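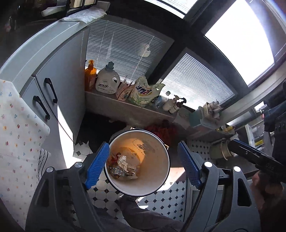 Natalie Pickering
@npickering_builds
March 20, 2026

Thread on a fault we had with our hand-held gripper tools, how it got into a robot, and what we changed. One person got a sore hip out of it and one floor got a lot of detergent. Writing it up in case you run the same kind of setup.

The work is household chores. A person does the chore holding the tool, the tool records, and the recordings train the arm. The chore that matters for this thread is taking a trash bin by the rim, lifting it and moving it out of a corner. Laundry rooms and utility corners, mostly. Tiled floors, tight spaces, plenty of bottles on ledges.

The tool has two fingers with a ridged rubber pad on the inside of each, and a pivot bolt on each side up near the top of the jaw housing. Remember the bolts.

The arm is at Plutmont, our test site. We call it Dobson. It has the same fingers and the same pads as the hand tools, so that a grip recorded by a person should carry over with no conversion.

Last August we loaded a new model on Dobson. The old one was slow on bins but it held them. The new one was trained on more homes and we expected it to be better at everything.

First day was fine on towels and cloths. Bins were bad. It would close on the rim, start to lift, and the rim would fold in and pop out of the pads. The bin dropped and rolled. Light trash everywhere, paper and wrappers. Annoying but harmless.

We blamed the bins. The test bins at Plutmont are thin plastic and we had beaten them up over the summer. We bought new ones. Same result, and now we had new bins with dents in the rim.

Then we blamed the pads. The rubber picks up detergent powder and goes slick. We cleaned them, then replaced them. With fresh pads it held the rim a little longer before letting go. That should have told us something about force and we didn't stop to think about it.

Then the jug. The task was to take a full laundry detergent jug off a shelf and put it on the floor. Dobson took it across the body, squeezed, and the cap came off. The cap had been put on loosely by one of us. It still should have stayed put under a normal grip.

Detergent went down the front of the shelf and over the tile. Nigel Naylor was the operator. He did what we all used to do, walked in to grab the jug before it emptied. He went down on his side next to a powered arm that was still holding on.

He is OK. Bruised hip, no break. He had the stop button on his belt and hit it from the floor. The arm froze with the jug in it and the jug kept draining onto his leg.

I want to be clear that this is the part we take most seriously. A dented bin is a cost. A person on a wet floor inside the reach of an arm that has not been stopped is an accident, even if the injury is small. We shut Dobson down and did not run it again until we had a cause.

Finding it. Nigel pulled the logs for the failed grips and looked only at the commanded finger gap. On the thin bin rims the model was asking for a gap well under the thickness of the rim. The motor was doing what it was told. So the controller was fine and the model was asking for too much squeeze.

A model asks for what it was shown. So next question: did people squeeze that hard in the recordings? I watched a stack of them. They did not look like it. Normal hands, normal grips, rims not bending at all. But the gap number next to the video said the fingers were closer together than they looked.

I sorted the recordings by which tool made them. All of the strange ones came from the same tool, number 16. The others read correctly.

I got tool 16 out of the case, closed the fingers on a gauge block, and read the gap. It was 3 mm too small. Then I took hold of one finger and wiggled it. It moved at the pivot. The bolt had backed out. You could turn it with your fingers.

Why the tool never complained: the gap sensor is on the trigger linkage, up in the body. It knows where the linkage is. It doesn't know where the finger tips are. When the pivot is tight those are the same thing. When the pivot is loose, the fingers spread under load and the linkage keeps going, and the sensor reports a gap that isn't real.

With nothing between the fingers, tool 16 read correctly. That is how it passed our check every morning. Our check was: open all the way, close all the way, look at two numbers. No load at all. The fault only shows up when you hold something.

So 46 recordings had a bad gap in them. That's not a big share of the set. It was a big share of the bin recordings, and almost all of the jug ones, and that's why towels were fine. The person with tool 16 had been sent to do bins and bottles that week.

None of this is on that person. They held the tool the way we taught them. It felt normal in the hand. I tried it myself before I tightened anything and I could not feel the play through the handle. The handle is on a long shaft and there's a lot of plastic between you and the fingers.

It's on me for the most part. The assembly sheet for the tools is mine. It said to tighten the pivot bolts. It gave no torque, said nothing about thread locker, and had no box to sign. The first tools were built by me and I used thread locker out of habit. Tool 16 was built from the sheet.

We order the jaw housings from Rokumex. I asked them if they had seen bolts back out. Their answer was that the part is supplied bare and the fastening is up to whoever builds it up. Fair enough. The housings measured fine and I have no complaint about them.

What we changed on the tools:

Thread locker on both pivot bolts, and a stripe of paint marker across the bolt head and the housing. If the stripe is broken, the tool goes back in the case and stays there.

A torque value on the sheet, with a place for initials.

The morning check is now done on a block. Close on it, squeeze the trigger hard, read the gap, compare it with the size stamped on the block. It adds very little time. The block lives in the case with the tool on a string, after the first one walked off.

What we changed in the data: the 46 are out of the training set. Natural question, and we had it too — why not correct them by adding the error back? The error changes with how hard you squeeze. It's small on a cloth and full size on a rim. We had no way to know the squeeze afterward. Out they went.

We recorded the bins and jugs again with checked tools. Took longer than I'd like. You need real corners with real clutter, a bin wedged beside a cabinet with a cloth hanging down in the way, and people have to agree to let you in again.

There's now a plot that runs when recordings are uploaded. It shows the smallest gap per tool for each kind of object. If one tool sits lower than the rest on the same objects, it gets flagged. I ran it backward on the old set, and tool 16 stands out right away. We could have had that plot in the spring.

What we changed at Plutmont, and this is the bit to copy if you copy anything:

Stop first, then look. Nobody crosses the line on the floor while the arm is powered, spill or no spill. The jug can empty.

Full jugs are out. Test jugs hold water, and only 2 inches of it, with the cap on tight. Cap gets checked by whoever sets the scene and again by the operator.

There is a force limit in the controller below anything the model can ask for. It was there before, but set to protect the motor. It's now set to protect the object and the people near it. The model can ask for a crushing gap all it wants and the fingers will stall.

On that last one, the limit does cost us something. Dobson now fails on a couple of heavy items it used to manage. I'm fine with that for now. Nigel is less fine with it and we're still discussing it.

Where it stands: the retrained model lifts thin bins by the rim without folding them. It still misses when the rim is in strong sunlight on one side and shadow on the other. That's a vision problem and unrelated to the bolts. Different thread.

A few replies to the messages I got while posting this.

Yes, we checked every other tool. One more had a bolt I'd call less than tight, with no play at the finger yet. Treated the same way as the rest.

No, we haven't moved the sensor to the fingers. I'd like to. It means a wire past the pivot, and a wire that bends every time you squeeze is its own fault waiting to happen. The load check covers us until there's a better idea.

Someone asked if this affects the set we shared with the Unuten group. Yes, part of it. Their copy had the bad recordings in it. I wrote to them the same day we found the bolt, with the list, and they have a clean copy now. If you got files from them before that, ask them for the list, or ask me.

And for the person who wants the paint marker: any oil-based one. Wipe the bolt head with alcohol first or the stripe comes off on your thumb.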